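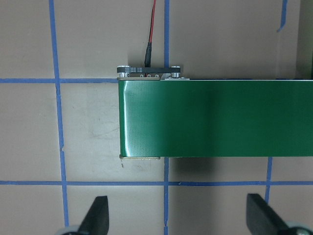 Lectura: 1 min

La cinta se va siempre hacia el mismo lado

Tengo una cinta pequeña de banda verde para pasar cajas en el taller. La compré de segunda mano en Trekeck. Al cabo de 20 minutos de marcha la banda se corre a la izquierda y roza el bastidor. Ya he apretado el tensor de ese lado y sigue igual. ¿Cambio la banda o es cosa de los rodillos?
Lirby, 5/26/21

Svatopluk Baláž
No cambies nada todavía. Para la máquina, desenchúfala y afloja los dos tensores hasta dejarlos iguales. Mide la distancia entre ejes por los dos lados con un metro, no a ojo. Si no coincide, corrige primero eso. Luego tensa un cuarto de vuelta en cada lado, por turnos, y déjala girar unos minutos antes de volver a tocar. La banda suele irse hacia el lado menos tenso, pero si el bastidor está torcido eso no se cumple. Limpia también los rodillos, que el polvo de cartón pegado hace bulto. En la mía había una costra de 13 mm de ancho en el rodillo de cola y con quitarla bastó.

Čierny
A mí me pasó en enero y era la unión, que estaba pegada en diagonal. Mírala con una escuadra.

Mukness
Compra otra banda y listo, son baratas. La mía me costó menos que la correa del motor.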